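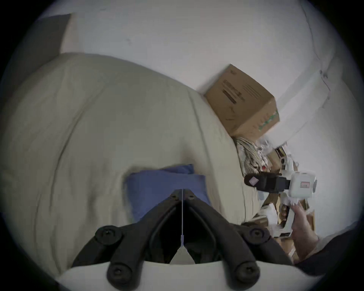
Remedios Talavera wrote to us that the left unit felt wrong in her hand well before anything showed up in the logs. The trigger had a little extra travel at the end of each squeeze, she said, and she had put it down to a long afternoon of moving pillows and covers.

Her message is what got the Nestside sessions stopped on September 3, 2022, and it is why this issue leads with a fault report. Anyone using the paired hand-held grippers should read it before the next home visit.

The short version: a fastener at one of the jaw joints had backed off. The jaws still opened and closed, and on a soft item such as a pillow or a folded cloth the grip looked normal. But the linkage had play in it, so the recorded jaw opening no longer matched the real one. At the worst point the error was 2 millimeters. A policy trained on those numbers learns to stop closing early, and the robot arm on the other end lets things go.

That had already happened. The Ondieki bench arm dropped folded fabric repeatedly in its evening runs, and the first guess was the arm's own drive. Two days went into checking a part that had nothing wrong with it. The arm was cleared after it held the same cloth without trouble on an older set of weights.

We then went back through the recordings. Of the 178 Nestside sessions on file, 13 have a jaw offset large enough to matter. All 13 came from the same unit, and all were bedroom tasks. They have been pulled from the training set. The video from them is still good and can be used where the jaw reading isn't needed.

As for the cause, we have a likely one and no proof. Bedding work means a great many full squeezes, often with thick fabric bunched between the fingers, and that loads the joints unevenly. The Varkow jaw kit calls for a thread-locking compound on assembly. The build sheet for this unit has no tick in that box. It may have been applied and not recorded.
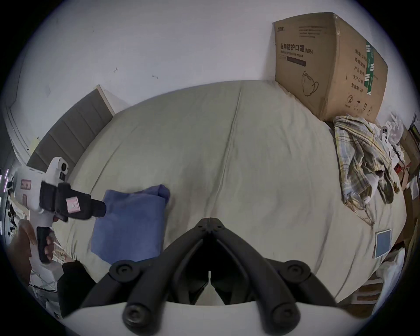

Why wasn't the offset caught by the zero check at the start of each session? Rodel Padilla sent in that question the same evening, and it's a fair one. The zero check is done with the jaws closed and empty. A loose joint settles back into place when nothing is pushing on it, so the reading comes up clean. The play only shows under load.

The check has been changed. From now on, close the jaws on the hard gauge block, squeeze fully, and compare the reading with the number stamped on the block. Do it before the first task and again after every 40 grasps. If the two differ by more than half a millimeter, stop and tag the unit. Please don't tighten a joint in the field and carry on – the calibration has to be redone on the bench, and a unit that has been tightened by hand looks fine to the next person.

There is a safety side too. With the joint fully off, a finger can swing free and pinch the hand that's holding the item. We have no injuries to report. Keep your free hand clear of the jaws while they're closing, even on soft goods.

Replacement fasteners are in the Sternent stockroom, in the drawer under the gauge blocks. Units that have been reworked carry a dot of yellow paint on the underside of the handle. The left unit is still on the bench and won't go out until it has passed a full day of loaded checks. Sessions with the spare pair can be booked in the usual way.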